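Folding and Storing Puffer Jackets: Frequently Asked Questions

These are the questions customers send to the Womgate laundry and storage counter most often once people start putting winter coats away. The answers cover ordinary quilted jackets with down or synthetic fill. For leather, fur or wool coats, please ask at the counter, as the rules are different.

When should I put my puffer away?

When you have stopped reaching for it. For most of our customers that is some time in spring. If you live somewhere with late cold snaps, keep one jacket out and pack the rest.

Do I have to wash it first?

Yes, or at least wipe it down. Skin oil on the collar and cuffs darkens over the summer and gets harder to remove. Food smells attract moths and other insects. If the jacket looks clean, a damp cloth with a drop of mild soap on the collar, cuffs and pocket edges is usually enough. If it has been worn all winter, follow the care label and wash the whole thing.

How do I know it is dry enough?

Squeeze the thick parts between your palms, especially the hood and the lower hem. If you feel lumps or anything cool, it needs more time. Down can feel dry on the outside while the middle of a panel is still damp. After the dryer, we leave jackets on a rack overnight before folding.

Where is the best place to fold?

A bed. It is wide enough for the sleeves, it is soft, and the jacket doesn't slide the way it does on a table. Leave the blanket on and pull it fairly smooth. A floor is fine too if it is clean.

Should the jacket be face up or face down?

Either works. Face up lets you see the zipper and the pockets, so we suggest it for anyone doing this for the first time. Face down gives a neater front once folded, which matters more in a shop than in a closet.

What do I do with the hood?

If it comes off, take it off and lay it inside the jacket. If it doesn't, start with it spread above the collar and fold it down onto the chest after the sleeves are in. Don't roll it tightly. The fill around the face opening takes a long time to recover.

Zipper open or closed?

Closed, all the way up. An open zipper lets the two fronts drift apart, and the teeth can catch on the lining or on whatever is stored next to it. Close any snaps as well.

In what order do I fold?

Lay the jacket out flat and empty the pockets. Straighten both sleeves and pull the crumples out of them. Bring one sleeve across the body, then the other. Fold the sides in so the width matches your bag or bin. Fold the hood down, then bring the hem up toward the collar — once for a wide bin, twice for a narrow one. Press with your forearms as you go and let the air out slowly.

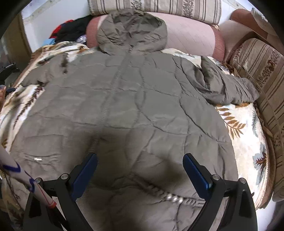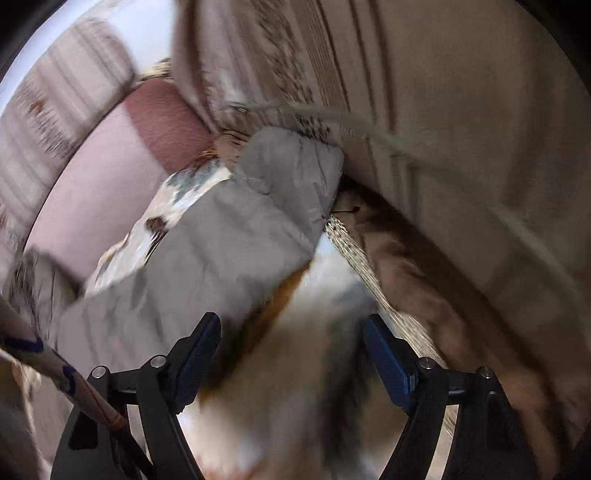 Gray quilted puffer on a leaf-print blanket.

One sleeve keeps popping back out. What am I doing wrong?

Probably nothing. There is air trapped in it. Start at the shoulder and smooth toward the cuff with the side of your hand, then fold it over again. If the sleeve has elastic at the wrist, hold the cuff open with two fingers while you press.

Can I use a vacuum bag?

For a short time, yes. For a move or a suitcase it saves a lot of room. For a whole summer we don't recommend it, especially with down. Our rule at the counter is no more than 2 weeks fully compressed. Synthetic fill is more forgiving about getting wet but less forgiving about being crushed, so the same rule applies.

What should I store it in?

A breathable cotton bag or a lidded bin that isn't packed full. We sell the Grirus cotton bag in two sizes, and the larger one takes a long adult coat. The Umau bin is 51 quarts and holds two adult jackets without forcing the lid. An old pillowcase does the same job as the small bag.

Is hanging better than folding?

For down, a wide hanger in a closet with some space on each side is very good. The trouble is that most closets don't have that space, and a jacket squeezed between other coats for months gets flat along the sides. If you hang it, use a padded hanger. Thin wire ones leave a ridge at the shoulder.

Do you recommend mothballs?

No. The smell stays in the fill and is hard to get out. Cedar blocks are fine if they don't touch the fabric directly. Put them in a sock.

My jacket came out of storage flat and wrinkled. Is it ruined?

Almost certainly not. Shake it hard, hang it in a steamy bathroom, then let it dry completely. If it is still flat, put it in the dryer on low with two clean tennis balls for some 10 minutes and check it. Repeat if needed. Do not iron a puffer, even on the lowest setting. Many shell fabrics will melt or go shiny.

Can I bring it to you instead?

Yes. Drop-off is at the Peñalver Street counter, and storage runs until the end of November. Jackets are washed, dried and folded before they go on the shelf. Please empty the pockets — we check, but small things slip into the lining through worn seams.

Who do I ask about repairs?

Trinidad Villanueva handles zippers, snaps and torn panels. Leave a note with the jacket saying where the problem is. A small piece of tape over a leaking seam keeps the fill in until she gets to it, and she can remove the tape residue herself.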